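Tuesday walk-round, shared workroom and drinks corner, Fleklow building, room 326

Good morning all, and thank you for leaving the door unlocked for me. I have gone through the usual list and written more than the boxes allow, as I always do, so please read the comments as well as the marks. A check mark means fine, an open box means something still needs doing, and where I wasn't sure I have said so.

## 1. Floor and walkways

- [x] Door opens fully and nothing is stored behind it
- [x] Main walkway clear from door to window
- [x] Floor mat lies flat at all four corners
- [ ] No loose leads across the floor

*Comments:* So much better than in February! The mat used to curl up at the corner by the sink and I caught my own toe on it more than once, so whoever found the double-sided tape has my thanks. The open box is for the extension lead running to the window side. It is a perfectly good lead, but it crosses the very spot where people turn around with a full cup in their hand. Please run it along the wall and use the clips in the top drawer. If there aren't enough clips, Wongsuwan on the ground floor sells them in small bags and you can put it on the room account.

## 2. Power and cables

- [x] No scorch marks or cracked plugs
- [x] Extension blocks not plugged into one another
- [ ] Cables on the desk bundled and kept away from drinks
- [ ] Test labels in date on everything

*Comments:* I know how it goes with cables. You tidy them on a Monday and by Thursday they have made friends again. I'm not asking for perfection, only that drinks and wiring keep to their own ends of the room. Two of the chargers have labels I can't read anymore, because the ink has rubbed off. Bring them down to me and I'll test them while you wait, it takes no time at all. The kettle from Bastitz has its new label and passed without trouble.

## 3. Glassware and crockery

- [x] Glasses stored below shoulder height
- [ ] Chipped items taken out of use
- [ ] Glasses standing upright and away from the edge when not in someone's hand
- [x] Dustpan and thick gloves within reach

*Comments:* This is the section I want to spend a little time on, so bear with me. The heavy-bottomed tumblers are lovely things and I understand why everyone reaches for them first. They feel as though they would survive anything. All the same, a thick glass that comes down on a hard floor goes a surprisingly long way, and clear glass on a pale surface is easy to miss when you're looking at a screen or chatting over your shoulder.

When you pick a glass out of the cupboard, run your eye around the rim before you fill it. Hold it up to the light and turn it once. If you find a nick, even one so small you'd feel silly mentioning it, put the glass in the box marked for glass under the sink and take another. I found two with small chips on this visit and have already put them in there. There are 6 good ones left on the shelf, and if that turns out to be too few, tell me and I'll add some to the next Tokuvham order.
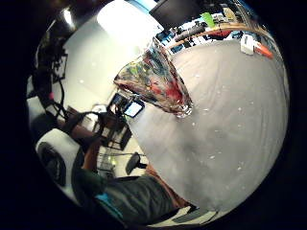 The other thing I'd ask is that a glass gets carried back to the sink when you've finished with it, instead of being left wherever you happened to be standing. I do it at home too, I leave them on the stairs, so this is a reminder to myself as much as to you. If one does break, please don't pick the pieces up with your fingers. Gloves on, sweep toward yourself, then go over the area with a damp paper towel and throw the towel away. Look a good way farther out than seems necessary. And put a line in the book, so the next person knows to keep their shoes on.

## 4. Surfaces and cleaning

- [ ] Work surfaces wiped and free of crumbs
- [x] Cleaning spray labeled and stored upright
- [x] Cloths changed this week
- [x] Bin lid closes

*Comments:* Crumbs, my old friends. A few white specks on a surface look like nothing much, and most of the time they are nothing much, but where glass has been about I would rather you wiped than brushed with a bare hand. Use a damp cloth, fold it inward, and rinse it well. It also helps with the ants, who will remember us in the spring even if we have forgotten them.

## 5. Lighting and screens

- [x] Ceiling lights all working
- [x] Wall and shelf fixings tight
- [x] Screens steady on their stands

*Comments:* All in order. The ceiling light is strong, and one of you asked whether it could be turned down in the afternoons. I have passed that on to the building office and will let you know what they say. In the meantime, turning your chair a little toward the door does help with the glare, I tried it myself.

## 6. First aid and emergency

- [x] First aid box in place and sealed
- [x] Exit sign lit
- [ ] Small bandages restocked

*Comments:* The box is down to 3 small bandages. I'll bring a new packet up with me, but please note it in the book when you use one, just a tick will do.

## To do before the next visit

| Item | Where | Who |
|---|---|---|
| Move extension lead to the wall and clip it | window side | room users |
| Bundle desk cables | desk | room users |
| Bring both chargers down for testing | my office | room users |
| Empty the glass box | under sink | me |
| Restock bandages | first aid box | me |
| Daily wipe of surfaces | whole room | last one out |

Overall result: pass, with comments. It really is a pleasant room to inspect, and I can see that people have made an effort since last time. I'll come by again at ten in the morning, same day next month, and if somebody wants to have the Bastitz kettle on, I won't object.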